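Kandow Community Help
Desktops and Towers > Repair and Parts

CPU socket open on an old Dell tower, what do I check before putting a processor back in?

Posted by Dinesh Munshi, 2026-10-17

I have an older Dell desktop tower that I want to get running again for basic office work. I bought it without a processor. The seller had taken the chip out for another machine and said the rest was fine when he last used it, which was in April.

I have built one PC before, from a kit, so I know the general order of things, but I have never worked on a used board where the socket has been sitting open. There was no plastic cover over it when it arrived. The lever was up and so was the metal frame, and I left them like that.

What I have done up to now: unplugged everything, held the power button in for a while, laid the case on its side and taken the side panel off. I haven't removed the power supply or any of the drives. There is a blue latch on the case edge at the left end of the power supply and I have not touched that either. 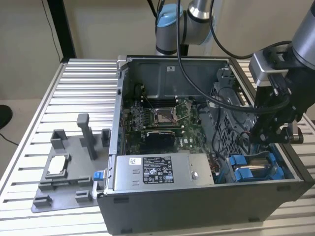
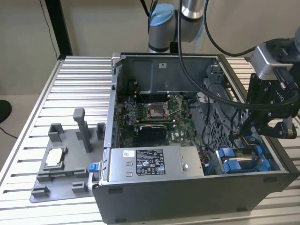
My questions are these. First, how do I tell if the pins in the socket are all right? I looked with a flashlight and they seem even, but I don't know what a bad one looks like. Second, do I need to take the power supply out to get at the socket, or can I work over the top of it? Third, the seller gave me a processor he says will fit, but it came loose in a small box with the word Shezi on the lid and nothing else. Is there a way to check it before I drop it in? I would like to avoid spending money on a new board.

I also have a tube of thermal paste from Kaveo that has been open for a while. Is that still good or should I buy another?

Kaveo_Bench
Reply

I do this kind of work for a school district, mostly on office towers, so I'll take your questions in order.

Pins. Don't shine the light straight down. Hold it low, almost level with the board, and move it slowly around the socket. The tips of the contacts catch the light in straight rows. A bent one will break the row, either as a dark gap or as a bright spot that sits off the line. Do it from at least 2 sides, because a pin that leans toward you looks normal from the front. A phone camera zoomed in works better than a magnifying glass for most people. Take a photo and enlarge it on a bigger screen.

Do not touch the contacts with a finger, a cloth or a cotton swab. A swab will snag and pull pins over. If there is dust in there, use a hand blower, the rubber kind sold for camera lenses. Canned air is all right if you keep the can upright and give short bursts from a distance.

Power supply. Whether it's in your way depends on the cooler you have. You can usually set a chip into the socket with the supply in place, as long as you can bring your hand down flat. Where people get into trouble is the cooler, since you need to get a screwdriver straight down on every mounting screw. Try it with the cooler held over the board, without paste, and see if you can reach them all. If you can't, take the supply out. The service manual for your exact model will show how it releases and which screws come out first. Unplug its cables from the board before you try to move it.

Processor. The chip itself should have a model number printed or etched on the metal lid. If there is old paste over it, wipe it off with isopropyl alcohol and a lint-free cloth. Then look up that number against the list of supported processors for your model. Fitting the socket is not enough. Some boards take a chip physically and then won't boot because the BIOS doesn't know it. Ignore the box.

When you put it in:

Touch bare metal on the case first.
Hold the chip by its edges.
Match the notches in the chip to the tabs in the socket, and the small triangle to the marked corner.
Lower it straight down and let go. Don't slide it and don't press.
Close the frame, then bring the lever down. The lever takes some force and that is normal. If the chip is sitting crooked, stop and lift it out.

Until you're ready, put some kind of cover over that socket. A screw dropped in there can ruin the board. Even a clean piece of stiff card laid across the case opening is better than leaving it open overnight.

Paste. If it comes out smooth and even, use it. If it's dry or clear liquid comes out first, throw it away.

towerman566
Reply

just put it in and see if it boots, these old Dells are tough. I've had 3 of them. If it doesn't work you are only out the price of the chip

Elunen
Reply

I agree with most of what Kaveo_Bench wrote. I would not follow the reply above this one. If a pin is bent and you clamp a processor down on it, you can end up with a short or a broken pin, and then you need the board after all.

Two things to add. Before you disconnect any cables, take a photo of every connector you plan to pull, close up, one at a time. Dell uses some connectors that aren't the same as the ones in a kit PC, and the front panel plug is easy to put back wrong.

Also start with one stick of memory, even if you have more. If the power light blinks in a pattern, write the pattern down and look it up in the manual for your model. It took me 8 tries to get an old tower to start last year and the cause was a memory stick that wasn't pushed in all the way on one end.

Replace the coin battery while you have the side off. They cost very little, and a flat one will lose your clock and BIOS settings.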